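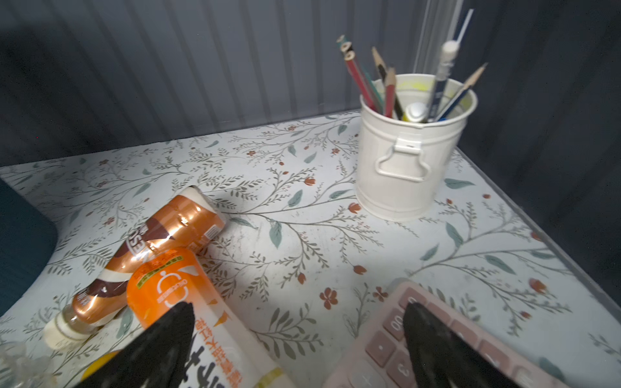
When will the Sirkwood Road bridge open again?

The council expects to open one lane in August, after the new railing is installed and the engineers have signed their report. A date was not yet given when we updated this page on 22 July 2023. Both lanes will take longer.

What happened on the bridge?

A truck coming from the Kunari side left its lane early in the morning and hit the railing and a light pole. The driver and one passenger in a parked car were taken to hospital. Both are at home now. Police are still looking for a second vehicle, a light-coloured ute, which several residents reported to have seen leaving in the direction of Verovton.

Were there charges?

Not until now. Police told our newspaper that the investigation continues and that they do not wish to comment on the speed of the truck.

I saw something. Whom should I call?

Please call the Verovton police station directly, or go to the front counter. If you have dashcam footage, do not delete it and do not shorten it. You can also write to our reporter Tia Greenwood, but she cannot accept evidence on behalf of the police.

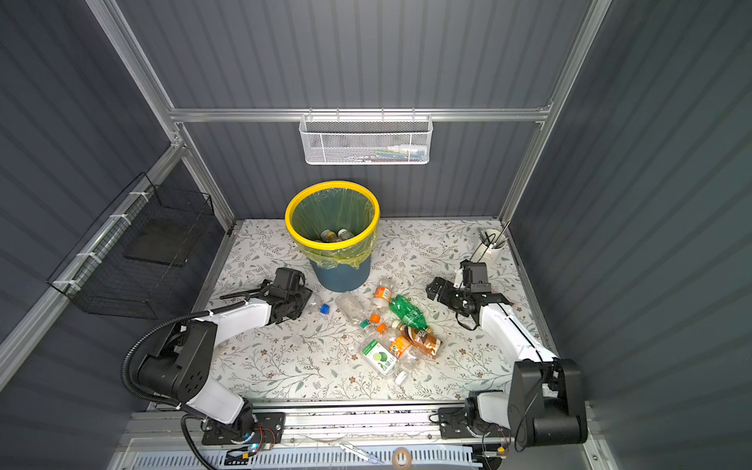
White mesh basket on the back rail, black wire basket at left.

How do I get across Um Creek in the meantime?

Cars have to use the detour by the old quarry, which adds 7 kilometres to the trip. Trucks over 20 tonnes are not allowed on the detour and must stay on the highway. The footbridge behind the tennis courts is open for walking and for bicycles, if you get off and push.

Is the school bus still running?

It is, with changed times. The bus leaves the Kunari stop earlier than before, and there are 2 temporary stops on the quarry road. The school has sent the timetable home with the children. If you did not receive it, the office has paper copies.

My elderly mother lives on the other side. Can somebody bring her groceries and medicine? 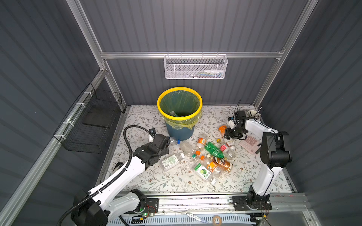

The pharmacy in Verovton delivers across the creek as long as the bridge is closed, without a fee, and the supermarket takes orders by telephone until noon. Fragile or heavy things should be mentioned when you order - the last part of the way is done on foot. To make the handover easier, many families now keep one place near the door for what comes and goes. A white mesh basket hanging from a rail, like the one at the back, is good for the small items, as they can still be seen through it. Plastic bottles can stand together on a table with a cloth, with a bin close by. Please write the name and the house number on each bag.

Will the council pay for damage to my fence or garden from the detour traffic?

You can make a claim with the form from the customer counter. It needs 4 photos of the damage and a short description in your own words. The council answers in writing, and the neighbours we spoke with are still waiting for their letters.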